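Kumau Stitch Questions

README for the question and answer set, version 22

Contents

Kumau Stitch Questions is a text collection of 3,682 question and answer pairs on sewing machines, longarm frames, thread and sewing supplies. The questions came in through the help desk at Kabbaj, a sewing machine shop with a repair bench. The answers were written by the staff at the counter and edited by Nele Jacobs. Riet Hendriks put the files together and keeps them up to date.

Files

questions.csv has one row per pair: id, topic, question, answer, machine_type, checked.
topics.txt lists the 20 topic names used in the topic column.
changes.txt is the list of edits, newest first.

All files are UTF-8. Commas inside a question or answer are kept, so the text columns are quoted. Line breaks inside an answer are stored as a single space.

How the text was prepared

Phone numbers, order numbers and customer names were taken out. Spelling in the questions was left as it came in, which means you will find "bobin" and "tention" in many rows. Answers were corrected for spelling and for wrong part names. Where a customer asked two things in one message, the message was split and each half got its own id.

The checked column is "y" when a second person at the shop read the answer, and blank when this has not been done yet. Most of the blank rows are in the topics "embroidery hoops" and "older cabinets".
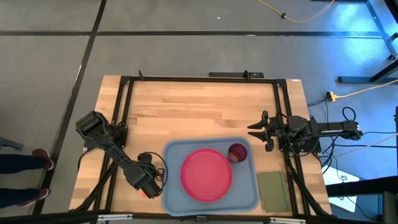
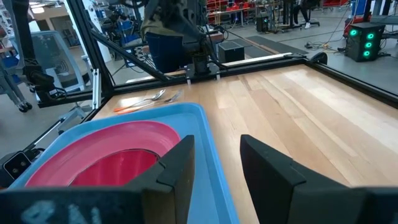 My top thread keeps shredding when I quilt on the frame at high speed. What should I try first?
Put in a new needle one size larger and rethread the machine from the spool with the presser foot up. If it still shreds, lower the top tension a little and slow down until you get a clean row.

Known problems

Rows tagged "frame setup" mix inches and centimeters. We have not converted them.
Answers on the Flulotik table mount apply to the older clamp only. The newer clamp has a different screw order.
The topic "Tonix thread" has some near duplicates, mostly on lint and cone size. Remove them before you count anything by topic.
Prices were deleted in October and a few sentences read oddly as a result.

Use

Free for teaching, research and shop use. Please keep the name Kumau with any copy. Do not use the answers in place of the manual for electrical work on a machine.

For a quick look, open sample.csv. It holds 100 pairs drawn at random from the full file, with the same columns.

Corrections go to Riet Hendriks at the Kabbaj service counter. Send the row id and the wording you suggest.

Last edited 02/03/2024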